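# Brush cup

A **brush cup** is a small open container used to hold a hairbrush, comb or similar grooming tool upright on a flat surface. It is normally kept on a dresser, vanity or bathroom shelf. The term covers vessels made for the purpose as well as small planters, pencil cups and tumblers put to the same use. Makers' catalogs also list the item as a *brush stand* or *vanity pot*.

## Terminology

Trade usage is not consistent. Gourlay sells straight-sided models as brush cups and reserves "pot" for anything with a shaped body. Mollska applies "planter" to its whole range, including pieces with no drainage hole. Small novelty planters therefore turn up in both the garden and the bathroom sections of the same store.

## Stored tools

The tools most often kept in a brush cup are paddle brushes, round brushes, and wide-tooth combs. The part that matters for fit is the handle. A molded handle usually has a blunt, rounded end and flares toward the head, so its widest point may sit well above the rim once the brush is standing. Handles are measured at the level of the rim, with the tip resting on the floor of the cup. 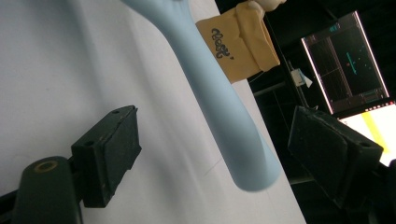 One reader of an earlier version of this article objected that measuring at the rim is of little use with soft-coated handles, which grip the edge of a narrow cup and lift it off the shelf along with the brush. The reader's own practice was to choose a mouth at least twice the width of the handle and to accept some lean.

The objection applies mainly to light cups. In a heavier vessel the brush pulls free and the cup stays in place.

## Stability

A brush stored handle-down is top-heavy. The head of a paddle brush is wide and flat, and most of its weight lies above the rim. Three dimensions determine whether the cup will stand:

- **Base width.** A base narrower than the mouth tips more easily.
- **Depth.** A deeper cup holds the handle closer to vertical.
- **Empty weight.** Flosero adds a weighted disk to the floor of its lighter models.

The Gosley pattern, named for the town where it was first sold, uses a cup 5 inches deep and limits the lean of the handle to 15 degrees. Shallower cups allow more.

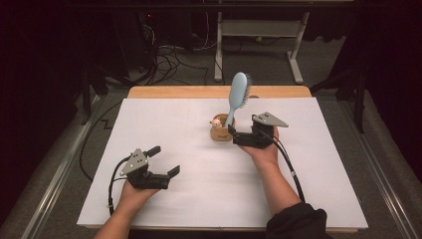

Orientation of the head is a matter of use as well as balance. Storing the brush with the head up keeps the bristles clear of the cup wall and leaves them open to the air. In a short, round cup the handle settles against the rim and the head angles upward to one side, as the light blue paddle brush does. The lean can be reduced by turning the brush so that the flat of the head faces the nearest wall – or by adding a second tool on the opposite side.

Head-down storage is limited to narrow brushes. It hides the bristles but traps loose hair at the bottom of the cup.

## Novelty forms

Decorated cups became common after 2000, when small figural planters began to be sold singly as desk and bathroom accessories. Typical bodies imitate another object, such as a boot, a basket or a sack. Figures may be molded with the body or attached afterward.

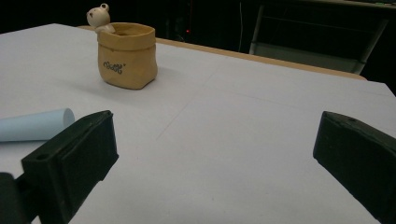

Paper-bag forms are recognized by a folded-over rim and an irregular, pinched outline. Lettering is placed on the front face, where it also marks which way the cup is meant to be turned. Animal figures are commonly set at the rim; the small white bear, peeking up from the back left, leaves the lettered side unobstructed. A figure in this position reduces the usable part of the mouth, and the handle must pass beside it. Mollska's size chart gives the clear opening separately from the outer diameter for this reason. Gourlay's does not.

## Care

Loose hair and dust collect on the floor of the cup. Glazed and plastic cups can be rinsed and left upside down to drain. Unfinished wood should be wiped with a barely damp cloth and never soaked. Printed lettering is cleaned without abrasives. Damp brushes are best dried flat for 5 hours before being returned to a cup with no drainage hole.

## See also

- Pencil cup
- Vanity tray
- Cachepot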